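Waltville Makers & Menders
Home Classes Tool library About us Contact

About us

We're a small workshop school in Waltville. Adults mostly, teens after four o'clock. We teach measuring, marking out, painting edges that are meant to be straight, and working out what a job costs before you start it. Bookbinding in February if enough people sign up.

Started by Honeylyn Espiritu and Noel Villanueva in Noel's garage. Moved to the old tile showroom on Salazar Street when the garage got silly. Rent's better, parking's worse. Use the lane out the back, not the chemist's spots please, they do ring us.

What we do

Short courses, nine people max. You get a bench, a stool and a kit tray. Bring an apron and your lunch, there's a kettle and a microwave and the good bakery is two doors up. First session is always layout and sums. People groan about the sums. Then they go home and buy the right amount of paint.

Marilou Baluyot runs layout. She came to us from signwriting and has views on masking tape. Blue painter's for walls and timber, press the edge down with a thumbnail, pull it back on itself slowly. Don't leave it up over the long weekend. She'll also teach you to divide a circle without swearing, handy for clock faces, cake stands, wheel hubs, that sort of thing.

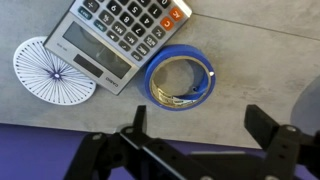

Phones stay in bags during the sums part. Desk calculators only, big keys, you can poke at them with gluey fingers and it's not the end of the world. Teodoro Padilla takes this bit. Former quantity surveyor, very patient, will make you write down your offcuts. He uses the memory keys properly and so will you by the second week.

The tool library

102 items at last stocktake, from clamps up to the mitre saw. Members borrow for a week. Wipe it down, bring the case back too. If it's broken just tell Gladys Rweyemamu at the desk, she'd rather know. Saws need an induction frist, no exceptions, even if your dad was a chippy.

Membership and fees

Concession rates for students and pensioners. Ask about the Nendent bursary, it covers a full course plus materials and we had places go begging last year. Course fees are on the Classes page, that page is up to date, the flyer at the library isnt.

Schools and groups

We do visits out as far as Nivivmont. Need tables, power and a sink somewhere close by. Email Gladys with numbers and ages and we'll send a quote.

Open from 9 am. Desk closes for lunch. Knock loudly if the saw's going.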